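How I Finally Got My Sourdough Starter Through the Winter

Print this page | E-mail this to a friend

2025-08-14

I've killed more starters than I'd like to admit, and most of them died in January. My kitchen in Stilturside gets cold at night, I get lazy about feeding, and one morning there's a jar of gray soup with a smell like nail polish remover. So I'm writing this up in summer, while you still have time to get a good strong starter going before the heat comes on (and goes off again at bedtime, in my house).

You need flour, water, a clean jar with a loose lid and a kitchen scale. I use whole wheat for the first few days and switch to plain bread flour after that. Mine is called Roro, and yes, you should name yours, you're a lot less likely to forget it at the back of the fridge!

Day one: put 100 grams of whole wheat flour and 100 grams of water in the jar and stir until there's no dry flour left at the bottom. The water should feel like nothing much on your finger. Set the lid on loosely and leave it alone until tomorrow.
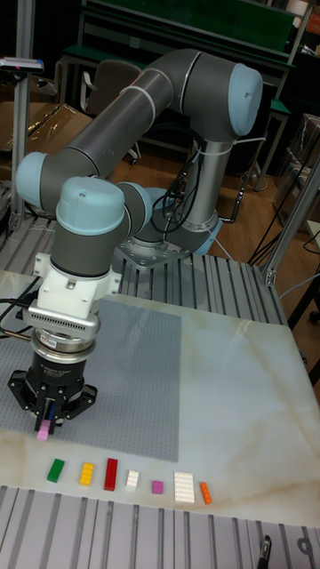
Biwott wrote in to say that all this is far too much flour, and that a spoonful of each does the job just as well if you keep the jar small. Fair enough! I've tried it that way and it does work, but a small starter dries out on me quicker, and I like having extra for pancakes.

Day two you may see a few bubbles, or you may see nothing at all. Either way, scoop out half and throw it away (don't save it yet, it tastes awful this early), then stir in 50 grams of flour and 50 grams of water. Do that once a day. Somewhere in the middle of the week it'll probably go completely flat and you'll think you've ruined it. Keep going. Mine sulked for days last time and then doubled overnight, up and over the rim and down the side of the cupboard.

Put a rubber band around the jar at the level of the starter right after you feed it. When it's climbing to twice that height between feedings, a few days in a row, you can bake with it. Roro took 9 days.
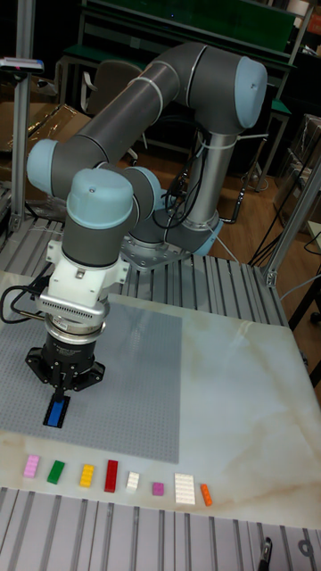 Can I use water straight from the tap?

Mostly that's fine, and it's what I do. If yours smells strongly of chlorine, fill a pitcher the night before and leave it on the counter with the top off.

Now for the cold months. I keep the jar in the oven with only the light on, and I tape a note over the dial, having once preheated the oven with a starter in it. If your oven light runs hot, prop the door open a crack. A cooler with a bottle of warm water inside works too, you just have to refill the bottle morning and night. Feed a little less often when it's chilly, and go by the rubber band and not by the clock.

If you're going away, feed it, give it an hour on the counter and then put it in the fridge. It'll keep a couple of weeks like that. Any dark liquid on top can be poured off or stirred back in, but pink or orange streaks or fuzz mean the whole thing goes in the trash, jar scrubbed, start again. 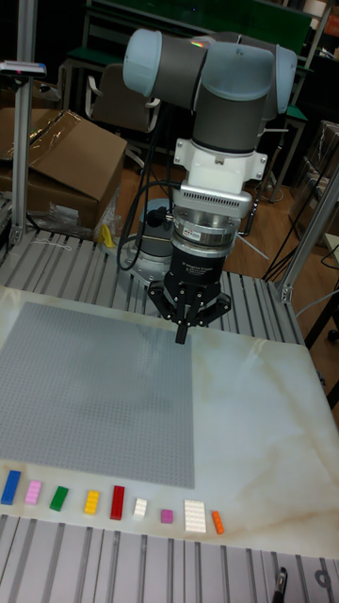 Step 6: Waking it up

To wake it up, take it out the day before you want to bake and feed it twice, once in the morning and once before bed. By breakfast it should be puffy and smell a bit like yogurt. I'll put my basic loaf on its own page once I've got the oven times sorted out.

Print this page | E-mail this to a friend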